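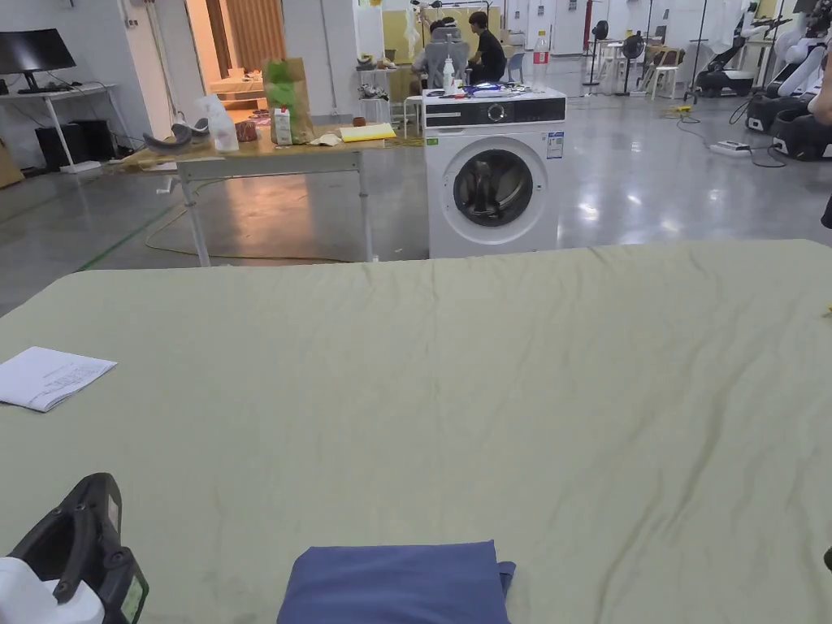

ok packing thread. off to Plurnau friday, hand luggage only, 3 nights

last time I took the big case and paid 700 to check it on the way home. never again

rule one: 2 pairs of shoes. one on your feet. thats it

rule two -- anything that takes more than a night to dry stays home. yes even the nice jumper

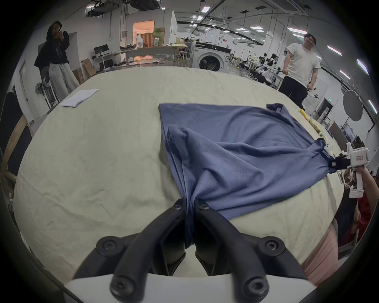

blue tee, bit rumpled

5 tops is too many for 3 nights, I know. still taking 5

bag is the old Van Hecke one, zip sticks a bit but it fits under the seat

anyone done the early train from Sisdale lately? is the cafe on the platform open at that hour or do I need to bring sandwhiches

also plug adaptors. where do they all go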